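Search this site Search Go

Painting small wooden blocks (and not wrecking the table)

Hanne Laxdal, 2020-11-05

Quick one, typing this between coats. Several people asked how I do the blocks so the color stays flat and the corners don't chip right off. Nothing fancy. One evening plus drying.

What you need

Bare wooden cubes, whatever size you like. Mine are from Tradov, sold by the bag
Sandpaper, medium and fine
Water-based matte paint – I use Melov, any toy-safe one is fine
Small foam brush
Old baking rack
Clear matte topcoat, also toy-safe
Damp rag, dry rag

1. Sort first

Tip them out and pull anything with a split or a loose knot. Those go in the scrap jar. Then group by color before you open any paint. I skipped this once and did two greens for the same set, still annoyed.

2. Sand

Medium on the faces, fine on the edges. Don't sand to a sharp corner. Knock every edge back a little so it feels soft when you run a thumb over it. Sharp edges lose paint first, always. A few strokes each is plenty, go with the grain on the sides. End grain needs longer.

Wipe with the damp rag. Let dry. Properly dry, teh grain lifts a bit and you want to hit it once more with fine.

I do the sorting and stacking on the big table but the sanding outside. Light wood shows everything.

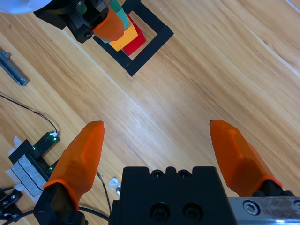
Newspaper sticks if a drip gets under it, so use baking paper or an old sheet for the painting part. Tape the corners down.

3. First coat

Thin it. A splash of water, stir, stir again. Paint five faces, set the cube on the rack on the bare one, walk away. Flip when dry and do the last face. Yes it takes longer. Painting all six and balancing it on a nail leaves a dent, I tried.

Foam brush nearly dry, long strokes, don't go back over a spot that has started to grab. You get ridges.

First coat will look bad. Patchy, wood showing. Leave it.

4. Second coat

Light rub with fine paper, wipe, paint again. This time not thinned. For teal and other mid greens two coats is enough. Yellow wants three, sometimes four – paint a strip of white on a scrap and try yellow over it, you'll see the difference.

A little mottling in a matte finish is normal with foam. If you hate it, use a soft bristle brush for the last coat.

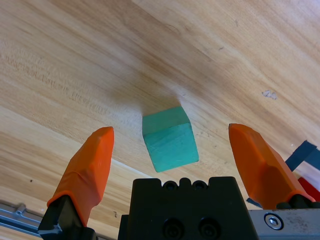 Check the edges by a window, turning the block slowly. Top faces always look paler than the sides in daylight so don't panic and add another coat becuase of that. Turn it round and compare the same face both ways.

5. Topcoat

Wait overnight. Thin layer of clear, same five-then-one routine. Preben Juhl swears by Trovent wax in place of varnish. Nice feel, but needs redoing every May or so if the blocks get handled a lot. I stick with varnish.

Don't stack them yet! Matte paint sticks to itself. Give it 5 days, a week if the room is cold. Then test with two blocks, one on top of the other overnight. If they come apart without a click you're good.

Marks on the table

Water-based drips: damp rag right away. Dried drips: plastic card held flat, push along the grain, never across. Faint scratches I just leave alone. Small chips in the finish get a dab of the same clear coat on a toothpick, let it set, flatten with fine paper. Test somewhere out of sight first if the table is oiled, varnish won't hold on oil.

Batch of 16 fits my rack, so that's my number. More than that and the first ones are dry before you've done the last, fine too.

Will add the notes on stencils when I find them.

Contact | Copyright Hanne Laxdal | Back to top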